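About Flirel

Hi, and thanks for stopping by! I started Flirel because I kept visiting shops where a robot arm had been set up by whoever had a free afternoon, and the rules for using it lived in that one person's head. We help small manufacturers and training centers write those rules down, test them, and keep them up to date. Our office is in Plonberg, over the hardware store, and we have a second bench out in Crabtree.

Most of our practice work is done with colored cubes and a gripper. I like cubes. They're cheap, they're easy to see, and a sloppy procedure shows up fast when you're trying to pick one up.

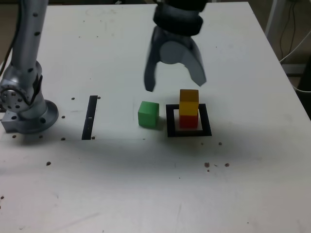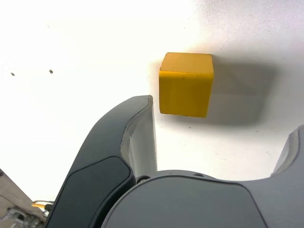

Colored cubes, a white table and a gripper.
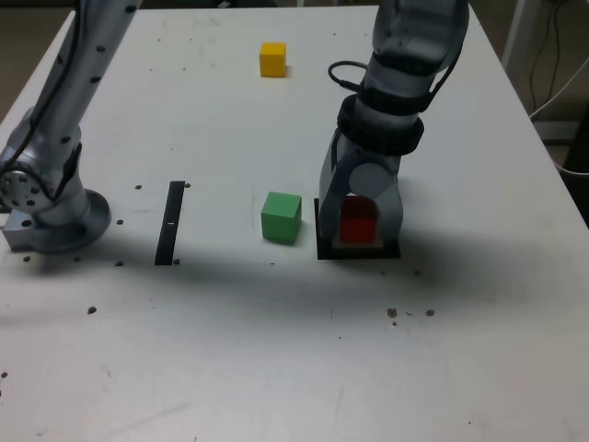
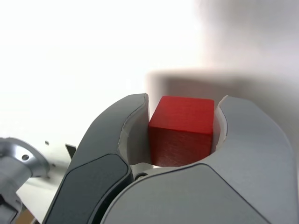 Do we need our own written rules if the robot already came with a safety manual?

I'd say you do. The manual covers the machine as it left the factory, and your rules cover the job you're giving it, with your parts, your table, your layout and your people walking by. Keep the manual close, do a proper risk assessment for the whole setup, and then write a page your operators will really read. If the job changes, the page gets looked at again before anybody hits start.

So what do you get when you work with us? First off, we come and watch. I mean really watch, usually for 2 full shifts, with a notepad and way too much coffee. After that we sit down with the folks who run the cell and write a house standard together. We call ours Cumora (I just liked the sound of it!) and it comes down to five habits:

Clear the table of anything the job doesn't use.
Mark where parts go, and stick to the marks.
Run every new program at reduced speed first.
Keep hands out of the work area until the arm is stopped and made safe.
Write down every change, even the tiny ones.

The full version has 86 checkpoints, and yes, I've been teased about that. You won't need them all. A one-arm cell doing simple pick and place can skip a big chunk, and we'll tell you which ones.

We also keep a log of close calls and odd stops that customers have agreed to share. It's up to 730 entries now, and I read every new one on Tuesday morning before I open my email. Plenty of our wording came straight out of that log, including the whole section on cables.

If you're in the area, come see the Crabtree bench. Closed-toe shoes, please, and tie back long hair. Call ahead so I can put the kettle on.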